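Home > Food and Kitchen > General chat
Topic: Coloured bowls that make you eat less?

mothballs_and_tea
March 25, 2023
My sister has signed up to the Vullico eating plan and now wants me on it too. The idea is that each meal goes in a bowl of a certain colour, and the colour is meant to tell your brain when to stop. Blue for the evening, red for things you should have less of, and so on. The leaflet says you can lose up to 13 pounds before the end of April. I'm not convinced but she swears by it. Has anybody tried it?

gravyboat
Tried it and gave up after 2 weeks. The food bits are fine, it's soup and beans mostly. The bowls are bowls.

Stuvavside_Sal
I did lose weight on it and I don't think it's fair to rubbish it straight off. I used to eat out of the pan in front of the telly. Now I put my tea in the blue bowl, sit down, and when it's gone it's gone. Call that a trick if you like, it worked on me.

Tang
Sal, I'm pleased for you, but you've just described sitting at a table and having one helping. Would a white bowl not have done it?

Stuvavside_Sal
Maybe. But I had white bowls for years and never did it.

Tang
You also hadn't paid anybody for the white ones. I think people stick with a plan for a bit when it has cost them money. I did the same with a rowing machine.

jorkau_lad
The leaflet says the plan was "tested on 2000 people". Tested how? Against what? I wrote and asked and got a reply from a Cheng-en Yu in their customer team, very polite, thanking me for my interest and sending me the same leaflet again. Same wording, same smiling woman with a salad.

mothballs_and_tea
Ha, that's the one. My sister has it on the fridge.

Stuvavside_Sal
To be fair a customer team won't have the numbers to hand.

jorkau_lad
Then they shouldn't print them in letters that big - or somebody should give the customer team the numbers.

gravyboat
What bothered me was the red. I love tomato soup and it's meant to put you off. It did not put me off.

mothballs_and_tea
So if I want to keep the peace with her, could I just use bowls I already own? She says they have to be the proper set.

jorkau_lad

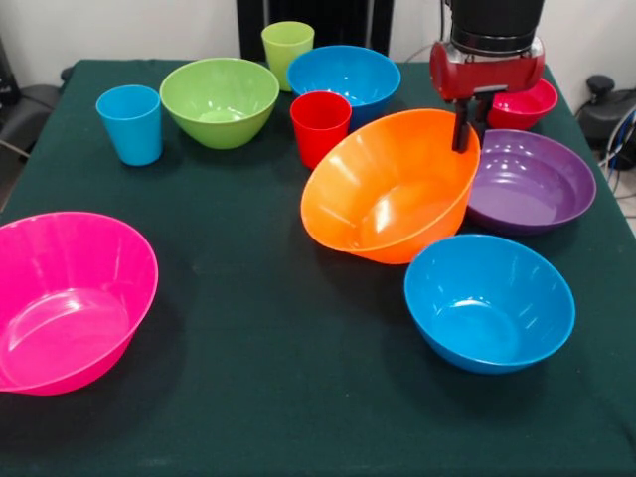
The thing I can't get past is that the colour is supposed to do the work, yet every page of the plan also tells you to use a smaller bowl. You can't change both and then give the credit to the one you happen to sell. Look at the big pink one at the front on the left, then the lime green one further back, which is more of a medium. I'd put less porridge in the green, and I'd do the same if they swapped colours. Use what's in your cupboard, mothballs, pick something on the small side and tell your sister it's going well.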